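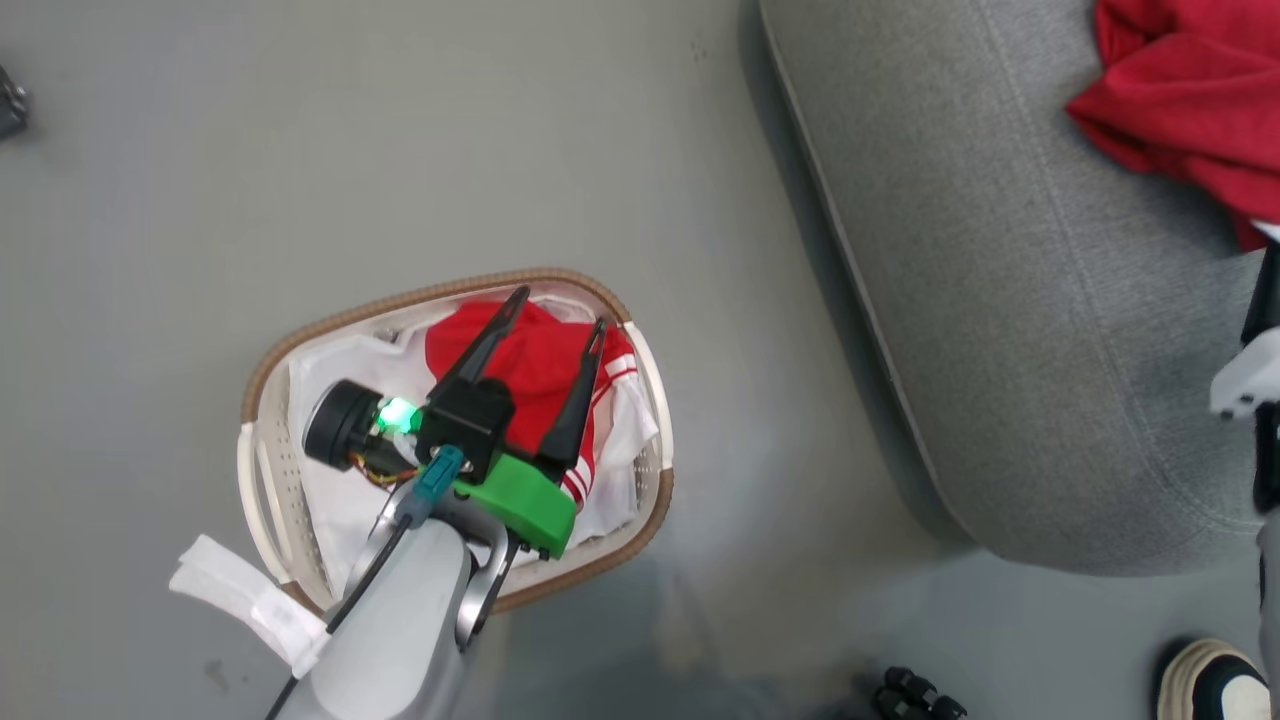 Loan Kim wrote in asking if the tour sheet covers TV couch appearances or only premieres, and why the Seltolon cast seem to wear the same coat in three cities.

Both, is the answer. Premieres, photocalls, talk shows, radio if there was a photographer outside. And the coat is right, we checked.

Rultotance press tour looks – README

We use cookies to remember your settings. Accept / Manage

What it is

A table of who wore what on film promo tours. One row per appearance, not per outfit, so a change of shoes between the carpet and the after party gets a second row. 741 rows right now, 34 tours. Text only. Links out to coverage where the link still works, which is less often than we'd like.

Started as a spreadsheet for settling arguments about the Rarkunley tour. Got out of hand.

Files

looks.csv – main table
tours.csv – one row per tour, film title, city order
designers.csv – spelling variants, messy
notes.txt – read this before you email us

Columns in looks.csv

tour_id, stop_no, city, event_type, person_code, garment, color, designer, source, confidence

color is plain words. Red, navy, "off white". No shade names from press releases, we had eleven kinds of nude at one point and it was useless.

designer is blank if no outlet named one. Blank does NOT mean high street. Somebody made a chart that way last year, please don't.

confidence is high, medium or low. Low means one source and it was a caption.
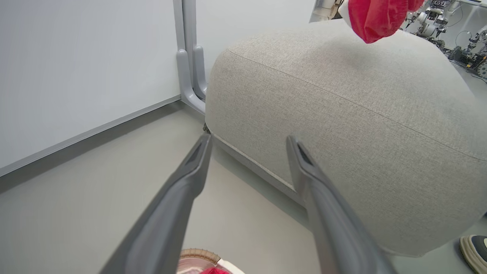 person_code is a short code, same one across all tours. The key to names isn't in the repo. Ask Rocío Barrera and say what its for.

How rows got made

Eoin Buckley and Rocío read the coverage and typed. Second pass by Anathi Ngubane, who fixed most of the designer column and deleted a good chunk of stop_no. Over 1,000 articles read, a lot of them the same agency copy with a new headline. Where two outlets disagree we keep the earlier one and drop confidence a step.

Event times are local. If an article said "earlier today" and nothing else, time is left empty.

Known problems

- Madrid and Paris are over-represented, those stops get photographed to death
- men's looks are thin. "Dark suit" is doing a lot of work in there
- Foley tour, first leg: city order is a guess
- the last 200 rows haven't had thier second pass
- "gown" vs "dress" depends on who was typing
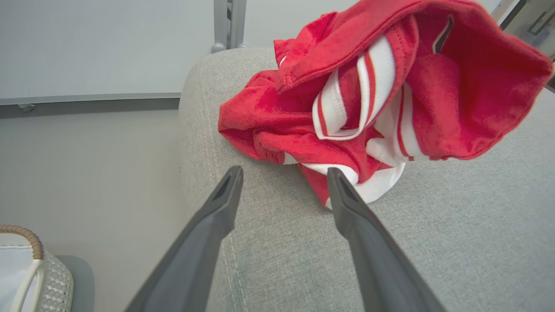

- separates are one row with a slash, skirt/blouse, will break your group-by. Split on the slash first
- repeat wears are only flagged when an outlet pointed it out, so the real number is higher

Please don't use it for

Ranking people's looks. Guessing at weight, age, pregnancy, anything like that. Rows with remarks of that kind in the source were typed without them and we won't add them back.

Fine for

Designer and tour patterns, color by season, how coverage gets copied around, fan wikis. Credit Rultotance, a line is enough.

Fixes

Open an issue with tour_id and stop_no and a source. Eoin Mac Suibhne is merging these now, usually late at night. A screenshot of a forum post isnt a source.

Next up: the Seltolon winter leg, then a proper garment list.

Last updated: September

Related
Foley tour, city order thread
Designer spelling list
Rarkunley photocall notes
How we code talk shows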